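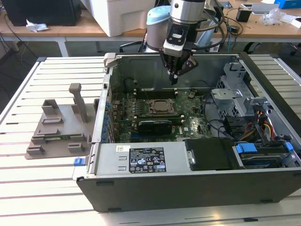
Figure 3. The two-finger gripper above the opened tower, with the grey printed fixture on the table to the left.

4.2 Comparing the two grippers

We had grown rather fond of the Pulby gripper by the time we reached the memory trials, so we tried hard to be fair to the Vulbridge one. Both were run on the same arm, with the tower on its side and the side panel off, and each was given 200 attempts at lifting a memory module out of its slot. The narrower Pulby fingers got down between the slots with very little fuss, while the Vulbridge pair — stronger, and much kinder to cables — tended to touch the neighbouring module on the way in. Slowing the last part of the descent helped a good deal, though it added up to 900 milliseconds to each attempt. We kept the slower setting for both grippers in everything that follows, including the fixture trials that Yupin Kaewsai ran at Wenstead in June.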